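Wumstead Community Hall: Hiring FAQ

Updated Thursday, December 1, 2022

How do I book the hall?
Fill in the form on the bookings page or ring the office on a weekday morning. We hold a date for seven days while you organise payment. After that it goes back on the calendar.

What does it cost?
The main hall is $300 for a full day or evening. The Shawky Room is $20 an hour with a two-hour minimum. Regular hirers pay a term rate, invoiced at the start of each term.

Is there a bond?
Yes, $700 for parties and functions, refunded by bank transfer within ten business days if the place is left clean and nothing is damaged. Classes and meetings don't pay a bond.

How many people fit?
The main hall is licensed for 266 standing. If you want tables and a dance floor, plan on a good deal fewer. The Shawky Room suits small classes and meetings.

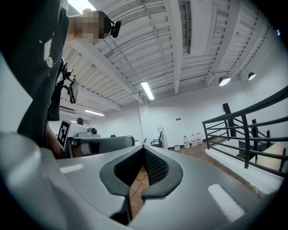 Ayodele Ogbonna

Can I get in early to set up?
Your hire time includes set-up and pack-up. If there is no booking before yours we can usually let you in an hour ahead at no charge, but ask the week before.

Can we bring our own food and alcohol?
Food, yes. The kitchen has an urn, two ovens and a commercial dishwasher. Alcohol is fine at private functions if you tick the box on the form. If you are selling it you need a liquor licence, and we need a copy.

How late can music go?
Amplified music stops at 11 pm on Friday and Saturday and 10 pm on other nights. Everyone should be out half an hour later.

What about the floor?
No confetti, no gaffer tape and no dragging of tables. Use the trolley in the storeroom. The main hall will be closed for a week in March for resealing.

Do I need insurance?
One-off private hirers are covered by our policy. Businesses, incorporated clubs and paid instructors need their own public liability certificate.

Where do we park?
Behind the hall, off Prollurow Lane. Please leave the neighbours' driveways clear.

What if I have to cancel?
Full refund with 14 days' notice, half after that. For changes to an existing booking, email Pilar Riquelme at the office with your booking number.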